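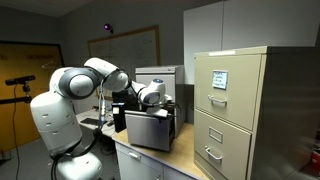 skulik_bench
Two weeks of swapping between the Tai gripper and the Nerkgate one on the same arm, so I'm posting notes. The job is opening lids and drawers. On the silver box the Tai gets its fingers to the front edge of the lid without the wrist having to tip over much, and I like that. The Nerkgate is wider and I had to come in at an angle every time. Out of 127 tries on each, the Tai dropped the lid 4 times and the Nerkgate 10.

Feb 17, 2020

brirnden
Same pads on both? The stock Nerkgate pads are hard and slide on brushed metal. I wouldn't blame the width until you've changed those.

skulik_bench
Stock pads on both. I can order the soft ones.

mudlark2
I disagree about width. We went back to the wide one in May for drawers, as the narrow fingers kept twisting on the pull handles. Lids are the easy case. Have you tried the filing cabinet?

skulik_bench
Only the top drawer. Both managed it but the Tai was slower.

brirnden
Which controller? Ours closed too fast until we turned the force limit down to 2.

skulik_bench
The Skulik one, default settings. I'll try a lower limit before I buy pads.

mudlark2
Change one thing at a time or the numbers won't mean much. And please post the drawer results as well as the lids.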